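Skernton Allotment and Garden Society
Minutes of the autumn general meeting, held Sun 29 October in the Skernton reading room

Present: Khanyisile Mthembu (chair), Brayan Quispe (minutes), Zübeyde Saraç, Wálter Flores, Zanele Botha, and plot holders as per the signing-in sheet.

Apologies: received from the holders of plots 12, 31 and 40.

1. Minutes of the last meeting
Agreed as a true record with one correction. Under item 6 the plot given notice should read 17B and not 17A. The holder of 17A had asked for this to be put right in writing, and the chair apologised to her.

2. Matters arising
The lower gate has been rehung and now closes without being lifted. The padlock code will change on the first of the month and will be sent out by text message. Plot holders were asked again not to write it on the gatepost.
The wasps' nest behind the trading hut has gone. The bill has been paid.
The letter to the parish council about parking on Ayala Lane has been sent. No reply so far. Brayan to write again.

3. Water supply
Zübeyde Saraç reported. The meter was read at the start and end of October and the site used far more than would be expected for a wet month. She walked the pipe run with Wálter Flores and they believe the leak lies between the second and third standpipes, where the ground has been soft since late summer. There is no stopcock on that stretch, so the whole lower half of the site has to be turned off to work on it.
A quote has been received from Hendideo, who did the drains at the reading room. They would dig out and replace the pipe between the two standpipes and fit a stopcock at each end, for £3000. The meeting thought this was a lot. Wálter said a good part of the price was for hand digging, as a machine can't get past the damson hedge, and asked whether members could do the digging and leave only the pipe work to the firm. Several members said they would help. A member from the top end asked why all plots should pay when the top end has its own supply. The chair said the rent had always covered the site as a whole and she didn't wish to change that in the middle of a repair.
Agreed: Zübeyde to ask Hendideo for a second price with the trench already dug. Lower supply to be turned off in the meantime except on Saturday mornings, when butts can be filled.

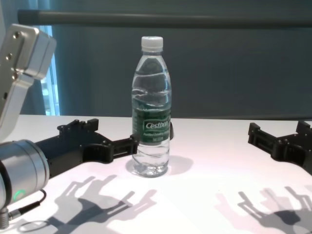 It was asked whether the supply would be off altogether over winter as in other years. Yes, from the end of November, whatever stage the repair has reached. Members should empty hoses and leave standpipe taps open.
One member asked for the dipping tanks to be brought back. The tank by the compost bays was taken out after a child fell in and the chair wasn't willing to see it return without a lid. Wálter has a lid that may fit. To be looked at in the spring.

4. Plots and waiting list
All 49 full plots are let. Two half plots are free, both at the north end and both badly overgrown with bramble. They have been offered to the next names on the list. One has said yes, provided the first quarter's rent is waived, and this was agreed. The other hasn't answered.
Inspection round: four letters went out in the summer about uncultivated plots. Two holders have made a good start, one has given up the plot, and one has been ill. The meeting was content to leave the last until spring, and the neighbouring plot holder offered to keep the edges cut.
There was a long discussion about sheds. The rule allows one shed per full plot, no taller than the fence. Plot 22 has a shed and a second structure which the holder describes as a tool store. The chair read out the rule. The holder said the tool store has no window and so isn't a shed. It was put to the vote and the meeting decided that it is a shed. He has until Easter to take one of them down.

5. Rents and accounts
Zanele Botha gave out copies of the accounts. Rents have all come in except one, which is promised. The plant sale made £207 after costs, which is better than last year, mostly thanks to the tomato plants. The seed order brought in £144 in members' payments and is being made up now.
Insurance has gone up. Zanele proposed no rise in rents until the cost of the water repair is known, with a special meeting in the new year if one is needed. Seconded from the floor. Agreed.
A question was asked about the line marked "sundries". It is mostly mower fuel, a new strimmer head and tea. Zanele will list these separately next time.
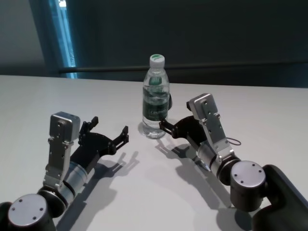

6. Seed potatoes and bulk orders
Order forms must be with Zanele by the second Saturday in November. The choice is the same as last year, with one extra second early. The variety Jomon, which several members tried for the first time, had mixed reports. It cropped well on the heavier plots at the bottom and poorly at the top, and two people found a lot of slug damage. It will stay on the form.
Onion sets will be split into smaller bags this year. Manure will come as usual from the stables and be tipped on the hard standing. Please take it from the front of the heap and don't drive barrows over the new grass.
The meeting was asked whether the society should buy peat-free compost by the pallet. There was interest, but nowhere dry to keep it. Left for now.

7. Trading hut
The hut will open on Saturday mornings only until March. Two more people are needed for the rota. The felt on the east side has lifted and Wálter will tack it down before the weather gets worse. Mice have been in the bird seed again. All seed and feed to go in the metal bins with the lids on, including anything people are leaving for a friend to collect.

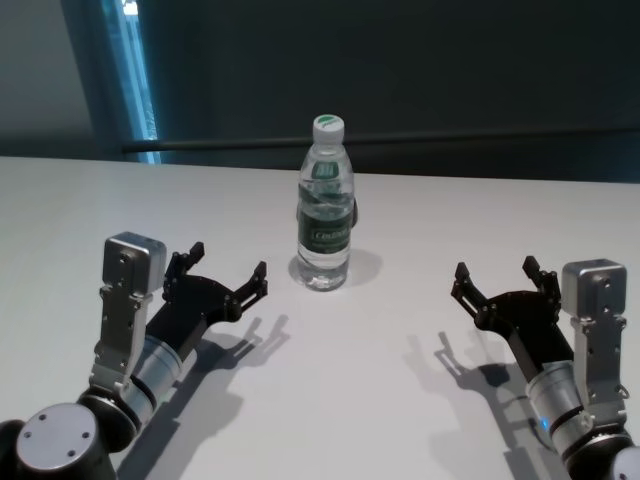
8. Protecting winter crops
Zübeyde had been asked to say something about getting crops through the cold on an open site, and gave a short talk. She covers broad beans sown in November with fleece held off the plants by hoops, and takes it off on mild days so that they don't grow soft. For single plants, such as late lettuce or young sweet peas, she uses cut-down drinks bottles as cloches. A small, clear one with a white screw cap and a green label round the middle does very well: peel off the label to let in the light, cut away the base, and push the open end well into the soil. The cap stays on at night and comes off in the morning. She pegs hers with a bent wire, having lost a row of them over the fence one January. Larger bottles will cover a young cabbage. She said to check under them for slugs before setting them down, as they are just as snug for a slug.
A member asked about glass jars. Zübeyde has used them but they break in frost if water gets in, and she has given them up on the plot.
Several people said they had trouble with pigeons more than cold. Netting was discussed. The chair reminded the meeting that netting must be pulled tight and not left lying, after the hedgehog found in September.

9. Bonfires
Allowed from now until the end of March, after four in the afternoon, and not when the wind is towards Ayala Lane. There were two complaints last winter, both about the same fire. Painted wood and carpet must not be burned. Anyone with a lot of bramble may bring it to the shared heap by the bottom gate, which will be lit by Wálter on a still day. Please turn the heap over first for hedgehogs.

10. Working morning
To be held on the third Saturday in November, from half past nine. Jobs are clearing the north ditch, cutting back the damson hedge on the path side, and marking out the line for the trench if the second price has come in by then. Bring gloves, loppers and a spade. There will be soup.
Khanyisile will ask the reading room whether we can borrow the urn.

11. Any other business
The bench given in memory of a former member needs oiling. Brayan has some oil left over and will do it.
A wheelbarrow with a red handle has been left by plot 8 for some weeks. If it isn't claimed it will go into the hut for general use.
A member asked for dogs to be kept on leads. This is already in the rules. A notice will go up.
Thanks were given to everyone who helped at the produce show, and to the judges, who will be asked back.

Date of next meeting: to be fixed once the second price for the water pipe is in. Notice will be put up on the board by the lower gate.

The meeting closed at ten past four.

Brayan Quispe, secretary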